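Plarkdale Makers Forum > Robots and Automation > Buying Advice

Thread: Budget for a folding and bed-making setup, what am I missing?

pegbasket
Posted Jul 19, 2026

Hi all, I've got £1336 to spend on data kit for our little bedding project and I'd like to order before September if I can. The plan is hand-held grippers first and an arm next year, once we know which jobs are worth the money. So far the list is two Retonen hand-held units, spare finger pads, a couple of big memory cards and whatever is left over for storage. My other half thinks I should put the lot towards a second-hand arm and stop faffing. Thoughts?

mossy_kettle
Your other half is wrong, sorry! I bought the arm first and it sat on a bench for months while I worked out what to do with it. Hand-helds let you get into proper bedrooms with proper clutter, and you can do an hour after tea without moving any furniture.

One thing though, get more pads than you think. Fleece is murder on them, the fluff gets right into the texture and cleaning only does so much.

pegbasket
Good shout on the pads, hadn't allowed for fluff at all. We're doing folded blankets on a made bed at the moment, grey one on top of a pink one, patterned quilt underneath.

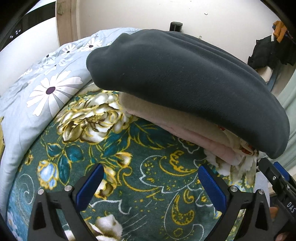
What should I set aside for spare pads in the first year?
I'd put £165 by and treat it as spent.

Beyond that I'm stuck on whether the second unit is worth it. There are two of us but we're hardly ever free on the same evening.

tinribs
Then don't buy two! Buy one, and spend the difference on a decent charger and a hard case. I know everybody says have a spare, but a spare that lives in a cupboard is just money in a cupboard. Ours got used twice.

mossy_kettle
Disagree with tinribs on this. When ours went back for repair we lost weeks, and the Brirareck people were lovely about it but lovely doesn't get your blankets folded. If the evenings really don't overlap then fine, get one now, but keep the money for the second one somewhere you can't touch it.

tinribs
Weeks?? Mine was back in a few days. Maybe I got lucky.

pegbasket
Hmm. So one unit now, pads money ringfenced, second unit on hold. Has anybody tried the Magalhães pads instead of the Retonen ones? They're a fair bit cheaper but the listing doesn't say if they fit.

mossy_kettle
They fit, but you have to trim the bottom edge with a craft knife. I'd buy one set and try it on the fleece before getting a bagful.

pegbasket
Right, one set going in the basket tonight. Will report back when they've met the pink blanket.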